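1/22/19

Third day on Ondwood. Up at stupid o'clock, van wouldn't start, got to Skustville late. Horațiu already had the stairwell lit – bless him. 37 takes of the landlady's song, and Safta still wants the second verse slower. She's right, annoyingly. Playback kept dropping out so she sang it live in the end. Much better, tbh.

Budget: 439 left. Spent 20 on soup for everyone. Need to ring Zurier about the short film deadline, pretty sure its October but the form says somthing else.

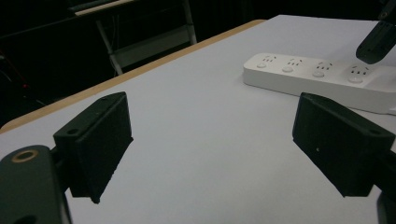
Tomorrow the rooftop, if Văduva lets us up. No rain please. Must trim the ending – still too long, Horațiu agrees. Bed.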